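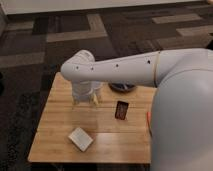 4.2 Where readers join a series

Most of the readers in our group did not start the Fenamier novels at book one. Of the 94 who returned the form, only 15 had read the first volume before any other. The rest came in wherever a library copy or a gift happened to put them, most often at The Akcombe Ledger, the fourth book and the first to be sold in paperback.

This matters for how the later books handle back story. Jakab (Ilona Jakab, in her study of the Veres mysteries) argues that a thriller writer has to explain the lead character again in each volume, and that loyal readers skip these pages. Our readers said something a little different. Those who had read the whole series often liked the repeated passages, and several named the account of the Omska trial, which is told again in seven of the books, as a part they looked forward to.

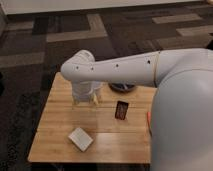 Figure 7. Robot arm over a light wooden tabletop.

Late joiners were harder to please. They wanted enough history to follow the plot, but complained when a summary gave away the ending of an earlier book they still meant to read. One wrote that she had put the fifth novel down at the second chapter – and gone back to it in January, once she had caught up.

We did not ask whether readers had seen reviews before choosing a volume. A few mentioned them anyway, mostly to say that the review had not made clear the book was part of a series.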